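Two grippers, one long weekend

So the second gripper finally showed up, and I have had it in my hands pretty much every evening since. If you've been reading for a while you know I started with the Flido back in the summer, and you also know I complained about it a lot. Some of that was fair. Some of it was me squeezing it wrong, which Leif Kristiansen was kind enough to point out in front of other people.

Both of these are hand-held. You hold the thing, you squeeze, the jaws close, and a little camera sitting on the tool watches the whole business so you can teach an arm from it later. My arm is still the old Mavberg with the noisy shoulder, and it isn't going anywhere because I can't afford for it to go anywhere.

The new one is the Kemeys. First impression: it's bigger than I thought! I had a picture in my head from the web shop and that picture was of something you could lose in a coat pocket. I paid 200 dollars for it used, with the mount and 2 spare sets of pads thrown in (one set had been chewed on by something, I didn't ask), and I'd say that's a decent price.

What I wanted to know was pretty simple. Which one lets me grab fat round things without them spinning in the jaws? The Flido is lovely with flat stuff. Cards, lids, the edge of a box, a folded towel, all good. Give it a jar and the jar turns, and then your wrist turns to make up for it, and then your recording is full of weird wrist motion that the arm copies very faithfully. I watched the Mavberg do a perfect impression of me fumbling a jar of peanut butter and I did not enjoy it.

So I made a list of household things and went through it with each gripper, same table, same lamp, same tired me. I did 98 pickups with the Flido and then my thumb gave out, so I stopped at 98 with the Kemeys too to keep it even. I wrote down every slip on the back of an envelope. I'm not going to type up the whole envelope, but the Flido slipped on round things way more than I'd remembered, and the Kemeys hardly did. On the flat things it went the other way. The Kemeys is clumsy with a playing card. I got so annoyed with the ace of clubs that I bent it.

The weight is another story. The Kemeys weighs 542 grams on my kitchen scale, with the mount on, and you feel every one of them by the end of an hour. I ended up switching hands a lot, and my left hand is useless, so those recordings are going straight in the trash. Leif says to hang it from a bungee cord. I say Leif can come over and install the bungee cord.

Cameras next. I used the same wide lens on both, the Wesham one, and moved it over with a small screwdriver and a fair amount of swearing. I like a wide view because you get the object and the room in one go, and the arm seems to find its way back to things better when it has some room to look at. The downside is that everything bends. Floorboards bend, walls bend, and the first few times you watch your own footage you feel a bit seasick.

The other thing I went back and forth on was how far into the jaws a thick object should sit. With the Flido I'd gotten into the habit of pinching things near the tips, and I took that habit along with me.
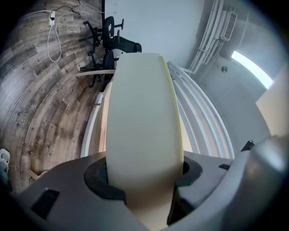
Pushing things deeper is a lot steadier, but then a big object eats up the middle of your view and you can't see what you're about to put it down on. I knocked over a glass that way. With small round things it doesn't matter much, with a big one I've started looking past the tool with my own eyes, and I suspect that's cheating a little. The arm doesn't get to do that.

For now the Kemeys stays on for jars and bottles and the Flido gets the flat stuff. Swapping takes me ten minutes, most of it looking for the screwdriver. I still need to try both of them on cloth, and I want to see if the Flido pads will fit on the Kemeys if I trim them a bit - they look close. If anyone has already tried that, leave me a comment before I get the scissors out.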